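**To:** Fletex site operators list
**From:** Svitlana Pylypenko, Safety Coordination
**Date:** 5 September 2023
**Subject:** Re: Arm stopped against cabinet door, Lollar office

Pylyp Tkachenko wrote:

> During the door-closing task at Lollar the arm pressed on past its force limit and did not stop until the operator used the red button. The log shows 151 newtons against a limit of 60. Is this a known fault, and may we continue?

Dear colleagues,

Thank you to Pylyp for the prompt report. Please read this reply before running any door or drawer task.

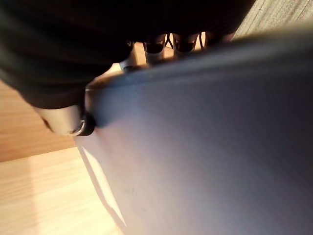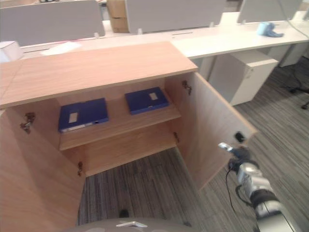
The fault has been traced to the force check in the arm controller, release 538. When the wrist is turned close to its joint limit, the check reads an old value for up to 400 milliseconds, and the arm continues to push during that time. Cabinet work brings this out more than any other task we run. With the doors swung open to both sides, as on the oak-colored cabinet at Lollar, the gripper has to approach the inner face of the right door near its catch, and operators tend to turn the wrist far over to get there. No injury has been reported. The Nulholm site has since confirmed the same behavior on its own unit.

Until a corrected release is issued, the following applies at all sites:

- Door and drawer tasks are suspended on release 538. Pick-and-place work on open surfaces may continue.
- Units that can be returned to the previous release should be. Please record the change in the site log.
- A second person must stand at the stop button whenever the arm is powered — this includes warm-up and calibration.
- Chairs and other movable furniture must be kept outside the marked reach of the arm.

Any contact in which the arm does not stop by itself is to be reported to this list on the same day, with the log attached. Please do not restart the controller before the log has been saved.

The corrected release is planned for October. It will be tested first at Nulholm, over two weeks, and then at Lollar.

Svitlana Pylypenko
Safety Coordination, Fletex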